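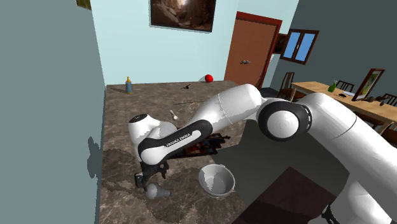
Cutting the electric bill, workshop and kitchen edition

Rates went up again in July so I'm putting these in one place. Quick notes, no order.

Read your meter at bedtime and again when you get up. Ours used 5 kWh overnight with everybody asleep. Went hunting. Old garage freezer, mostly.

Freezer coils. Unplug, pull it out, vacuum the back and underneath. Check the door gasket with a dollar bill, if it slides right out the gasket is shot. Warm soapy water first, sometimes its only grime.

Shop battery chargers. Put them all on one power strip and switch the strip off when you leave. Same for the radio.

Compressor: drain it, shut it off. Mine was kicking on at 2 am to top up a leaky hose fitting. Soap and water on the fittings, look for bubbles, new thread tape.

Time-of-use plan? Look at the back page of the bill. Trutgate charges us 17 cents off peak and a good bit more from 4 to 9 pm. Dishwasher goes on delay start now. Table saw work before lunch if I can.

Water heater to 120. Wrap the first few feet of hot pipe. Gas heater, keep the foam well away from the flue and use fiberglass there.

Lids on pots. Small pot, small burner. Turn an electric coil off a couple minutes early and let it coast.

Budget billing is not a discount, they just spread it out. Yasmine Soliman wrote in to say she got a 309 dollar catch-up bill at teh end of her year. Check your actual usage every month anyway.

Got a window unit in the shop? Rinse the filter, let it dry all the way, put it back. Takes 14 minutes tops, not counting the drying.

More on attic fans when I get to it.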